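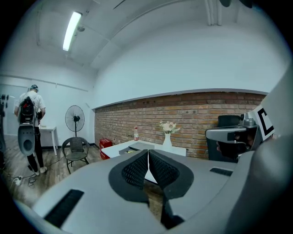
Setting up the Orkineo two-hand kit
2 min read

The Orkineo kit from Culard sells for $2,240 and comes as a pair of hand-held grippers, a backpack recorder and a cable set. You do a task with your own hands in the grippers, and the recording is used to train a robot arm. Plan on 15 minutes for the first setup.

1. Charge the backpack pack fully. The light stays green when it's done.
2. Put the backpack on before you connect anything, then tighten both shoulder straps.
3. Plug in the left gripper, then the right. Leave enough slack to reach the far side of your table.
4. Wipe the square markers with a dry cloth. Smudges cause most of the tracking errors.
5. Squeeze each gripper fully shut and let go, 8 times. This sets the finger range.

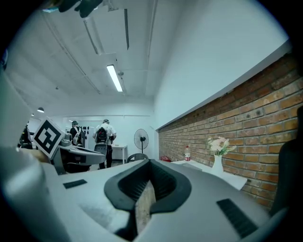 Can two people record in the same room?
They can, as long as each kit is on its own radio channel. Change the channel in the Setup menu, then restart the backpack.

6. Start a recording and hold both grippers still for a moment before you touch anything.
7. Do the task at a normal pace – slow, careful motion makes poor training data.
8. Stop with both grippers open, then check the clip before you do the next one.
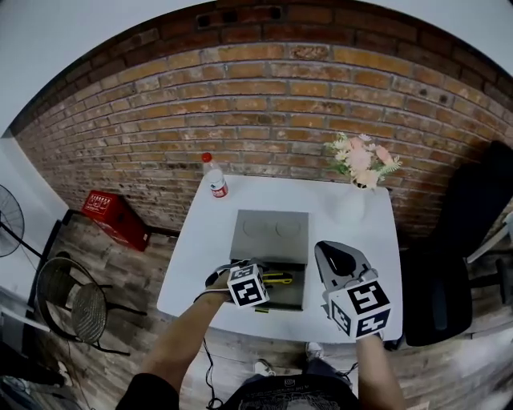
Left gripper at the open front of a metal box, with a utility knife inside.

If a clip shows a tracking gap, delete it and record it again. The September firmware marks gaps in red on the timeline. Older versions don't, so update first.

Text by Rawan Qudah

Related
Furkora desk arm: first week
Cleaning rubber finger pads
Tomoana file export, step by step

Contact | © Culard | Back to top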